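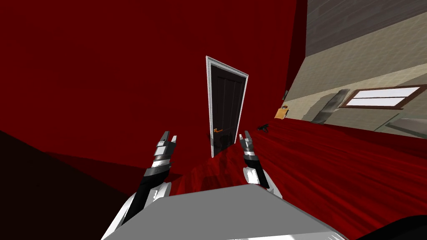

07/09/2011. Second round of casein paint, red batch. Picked up where I left off before the holiday, which meant first finding out what I had left in the buckets, and the answer was nothing good. The old curd had gone off under its lid and smelled like the back of a refrigerator in August, so out it went and I started fresh. I have been judging the red on little cards and I think that's half my trouble. Red all the way across a wall, with one narrow dark doorway set in it, is a different color from the same red on a card held against a white bench, and I keep mixing for the card. So from now on the samples go on the big boards, with a strip of the near-black down the middle of each, and I'll look at them from the far end of the shop with my glasses on.

Ingredients today. Casein powder from Piltero, the new sack, which is finer than the last one and a bit yellower. Lime putty from the barrel by the sink. Bromau red earth for the body of the color and a little of their darker oxide to knock it back. Everything dry went through the 200 mesh sieve, which took forever with the red earth because it had picked up damp and wanted to ball. I ended up spreading it on a tray near the heater while I ate lunch, and it went through fine after that. Note to whoever uses the pigment shelf: please press the bags shut and put the clips back on. I know the clips are terrible. I'll get better ones.

Soaked the casein in cold water first and left it alone for 30 minutes. Last time I rushed this and got fisheyes, those little jelly lumps that sit there in the bucket and never give in no matter how long you stir. The finer powder drank the water faster than I expected and I had to add a splash more. Then the putty, a spoonful at a time, with the slow paddle. It's always a nice moment when the grainy mush lets go and turns to something like honey. It did that quite suddenly, and I had to stop myself adding more lime just for the pleasure of watching it.

Pigment was wetted separately to a paste and rubbed on the glass slab before it went anywhere near the binder. Whole batch came to 2,133 grams on the floor scale, bucket taken off. That's more than I need for the boards, but small batches never behave like real ones and I would sooner throw some out than fool myself again.

Boards: same primed offcuts as in January, sanded lightly, dust wiped with a barely damp rag. I gave each one 2 coats, the second crossing the first. The first coat looked awful, as it always does, streaky and pink where it was thin, and I had my usual five minutes of wanting to give the whole thing up and buy a gallon of something. The second coat closed it up nicely. Brush drag was noticeable by the last board, so the mix was thickening while I worked. I thinned the end of it with a little water and marked that board with a T on the back so we don't get muddled.
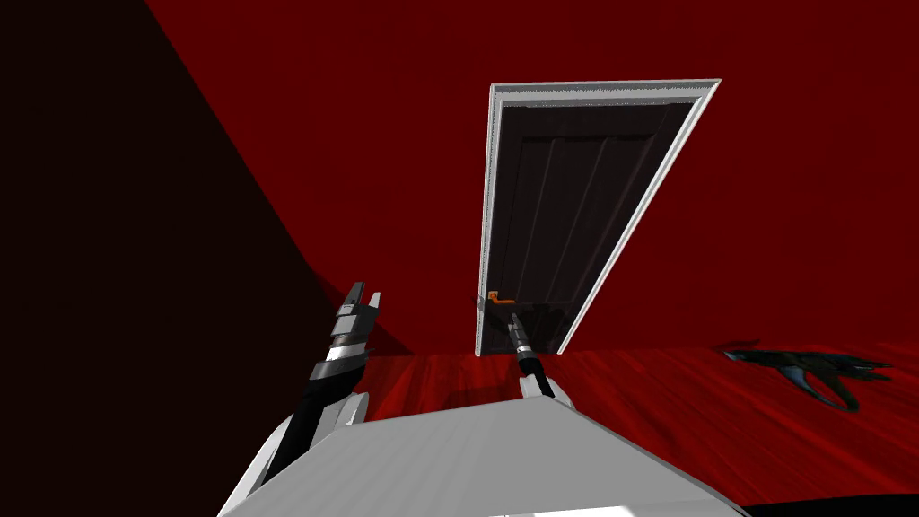
Red wall, white casing, near-black door, orange lever handle.

Some thoughts on trim while I wait, since the Litmont job will want an answer soon. They've asked for the red on the long wall of the reading room and they haven't made up their minds about the woodwork. My first instinct was to take the woodwork dark and let it sink away, and I still like that, but casein in a very dark shade rubs off on sleeves unless it's oiled, and oil over it goes shiny in patches wherever people touch it. For anything that gets handled all day I'd go to linseed paint and keep the casein for the plaster. I also want to try an off-white made with the same lime, no pigment at all, so that the two are at least cousins.

Drying. The shop was cool and the boards took most of the afternoon to lose their shine. They drop a long way in color as they go – much paler and chalkier than in the bucket – and I'd forgotten by how much. Board with the extra dark oxide looks the best of them at the moment. The one with plain red earth is prettier close up but goes a bit orange under the tubes. I'd like to see both by the window in the morning before I say anything definite.

Rub test with a dry white cloth, once they felt dry to the hand: a faint pink smear from the plain board, less from the dark one, and a good deal from the T board, which I suppose serves me right for watering it. Too early for the wet rub. Leave them at least until the end of the week, and please don't lean anything on them, however tempting that bit of wall is.

Tried the Gunawardena brush on the last two boards, the wide one with the soft pale bristle. Lovely to hold, carries a great deal of paint, and leaves hardly any mark on the second coat. It did shed, maybe eight or ten hairs, all of which I had to pick out with tweezers, muttering. I'll give it a soak and a comb and try again before I decide whether it's worth the money. The old lime brush is still the better tool for the first coat, ugly as it is.

Cleaning up: cold water right away on everything, then soap. Do not leave the paddle standing in the bucket like I did, it took a scraper to get it clean. Leftover mix is in the small fridge with a lid on, labeled, and should be used tomorrow or thrown out. It won't keep past that whatever the old recipe book says.

To do next:
wet rub on all boards
off-white batch, no pigment, same putty
half-strength dark oxide, one board only
write to Piltero and ask whether the finer grind is permanent or just this sack
bag clips
check the level in the putty barrel, it was looking low and the top had begun to crust at the edge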